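How does a robot stack blocks?
By Fatima Ajayi, Konbridge Robotics Club

Hi! I'm Fatima, and I'm in the robotics club at Konbridge with my little brother Ibrahim. He asked me to write this because he's sick of explaining it to our cousins.

Our project is called Bister. The job sounds so easy: pick up a blue block and put it on a pink block. You could do it when you were a baby! But a robot has no idea what a block is until somebody tells it.

First it needs to find the blocks. A camera is a bit like an eye, but all it gives the robot is a giant grid of coloured dots. So our program hunts for a patch of blue dots and a patch of pink dots, and works out where each patch is on the table. (That's why we picked two different colours. Ibrahim wanted both blocks to be green. We had a long talk.)

Next comes the arm. It has joints, like your shoulder and elbow, and every joint has to turn just the right amount for the hand to end up in the right spot. The hand is called a gripper. Its fingers squeeze together to hold things. Squeeze too softly and the block slips, so we spent most of January fiddling with that one number!

Then it lifts, moves over, lowers and lets go. If the middle of the top block is still above the bottom block, the tower can stand up even when it's a bit crooked. Try it at home with two blocks of your own. Slide the top one sideways a tiny bit at a time and see how far you get before it tips.

We're aiming for 50 stacks in our practice book before the club's open day. Ibrahim is in charge of the pencil.
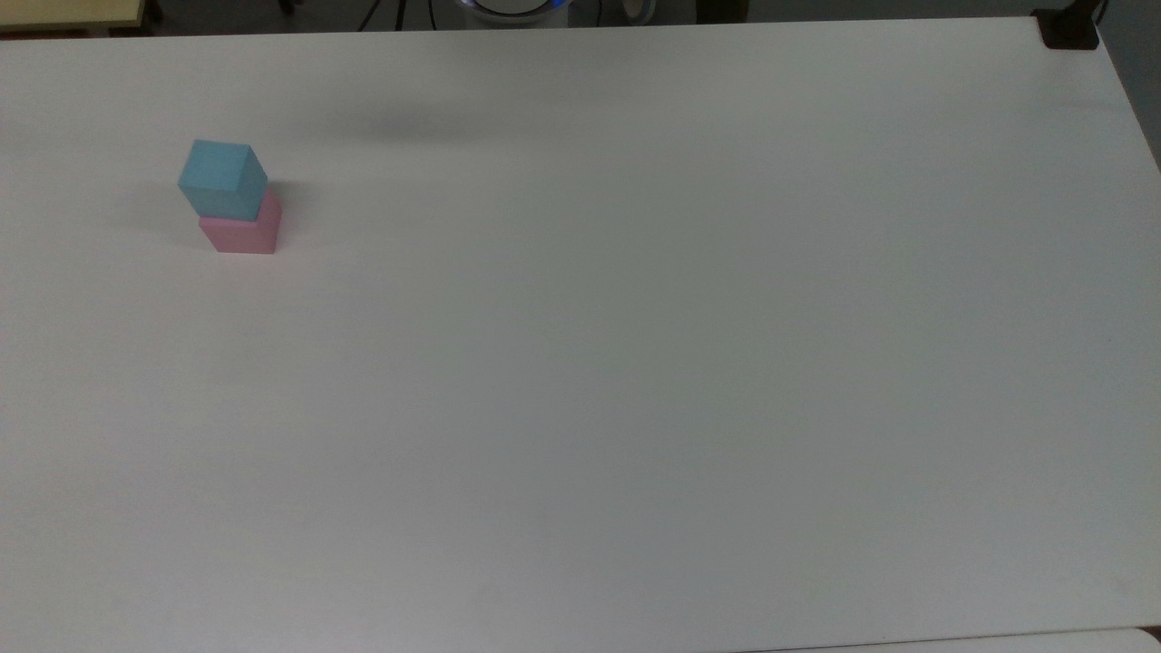
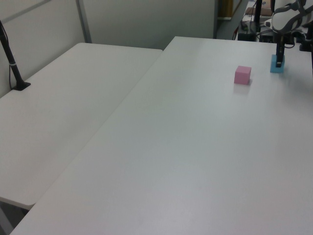

First picture: blue on top of pink, a little bit crooked. Second picture: the gripper down at the blue block, with the pink one beside it.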